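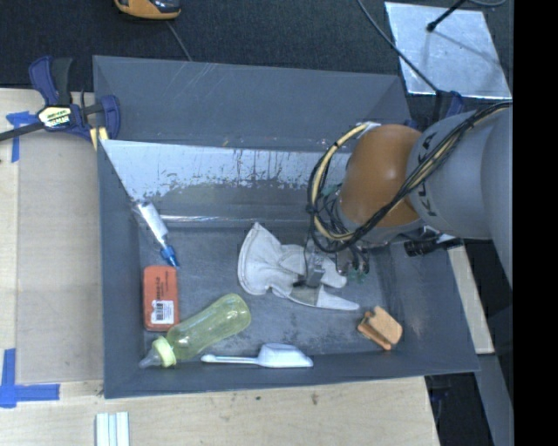
Fixing the bin before a picking run

Last changed: June 10, 2019

These steps are for the Nandex cell with the KUKA arm. Please do them each time the bin was taken off the table.

Put the bin on the wooden table and move it until it agrees with the blue tape marks. If a piece of tape has lifted, replace it first and then measure again from the arm base. Clamp the rear corners with the bar clamps. Close them by hand only – too much force bends the panel, and then the seam at the floor is no longer straight.

Now look at the cables. The loop beside the orange joint must stay free when the wrist turns. Jog the arm at 25 per cent speed to all four corners and stop if a tie touches the rim.

Load the Lirico program 316 and lower the gripper to the bin floor in the middle. The gap should be 7 mm. If it is different, correct the height in the bin frame and leave the tool data as they are.

Lay the soft items flat, the work glove too, and start with one slow pick.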